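Friday, August. Olldale bench, cloth task

Today we continued to collect examples for the cloth policy. The set has now 968 episodes, and 40 of them are from this morning. I removed 3 because the recording started too late and the approach was missing.

The orange cloth stays on the white desk for all of this batch. Before each episode I drop it again by hand, so the folds are never the same.
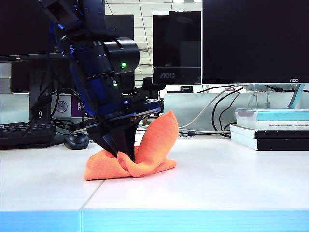
In the afternoon I changed the grasp height in Folisov by 8 mm, only for new episodes. Please do not mix them with the morning ones before I add the tag. Quansah format export still loses the gripper force column, I wrote to Orkix about it.

To do: blue cloth, same start poses.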